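The town of Jedmont has 3,691 residents and one lost-and-found, a closet at the bus depot that closes at 4 p.m. Mostly it fills up with hats. 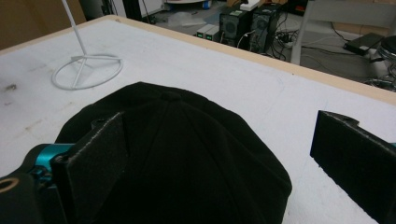 A black baseball cap, the kind people leave behind.

Umbrellas get claimed. Hats wait. Last January the closet held 73 of them, and three owners came in. 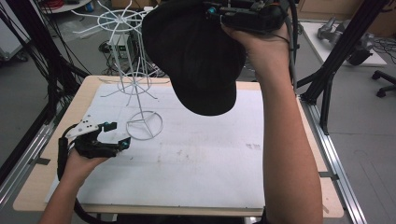 The rest go to a thrift shop in Skaltinlow, where their former owners sometimes buy them back — at full price, and pleased with the find. 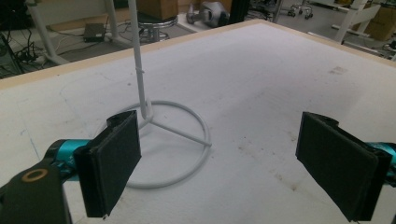 Ogunleye wrote in to say that a depot charging 36 cents a day for storage would see those hats gone by lunch. It might also see fewer hats handed in.

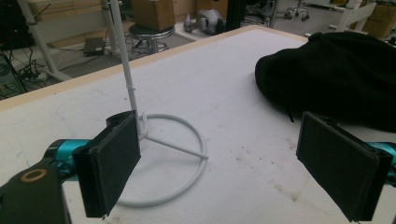 How long does the depot keep a hat? Three months, then it rides the bus to Skaltinlow for free.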